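I'd gone to Erkitar to ask about play food, and I came away wanting a watermelon. The maker behind the Lestevico table sets has been at it for over 20 years, first from a kitchen and now from two rooms above a bike shop, and she talks about pretend lunch the way other people talk about football.

"Start with the melon," she told me, before I'd got my coat off. "Children always do. It's the red!" 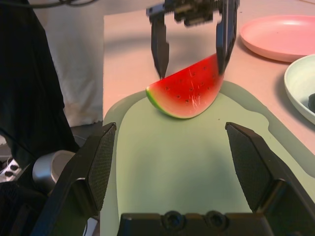

Marty would rather begin with the plates, and told me so from across the room: get those right and a child will lay the table before touching any fruit. She rolled her eyes (fondly, I think) and carried on.

So what makes a good slice? "Seeds," she said. "I had a go at one without them in June and it looked like a bit of cheese." She likes a proper rind as well, and she doesn't mind scratches one bit. "If it's come back spotless, they haven't played with it, have they?"

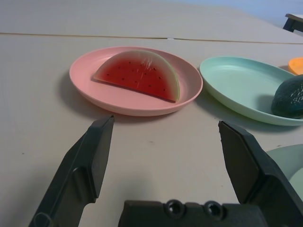
Melon on the pink plate.

I asked about the colours, because I'm a sucker for that washed-out green. She tried 51 shades on paper before settling on her range, and the pink very nearly didn't make it. "Too much like a bathroom," she said. "Then I put something red on it and changed my mind on the spot."

We got on to sorting games after that. Hers is dead simple: the fruit begins on the board, and each piece goes off to a plate. Banana to yellow is the one they all get, she says, and avocado to green comes soon after. 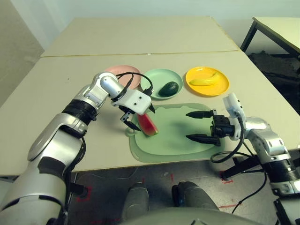
Iltden

What about the melon, then? Green for the skin or pink for the middle? "Oh, they argue about that for ages," she said, delighted. "I never tell them."

Recent interviews
A morning with the Erkitar spoon carver
133 buttons and a biscuit tin
Two sisters, one toy shop
Lestevico: the early catalogues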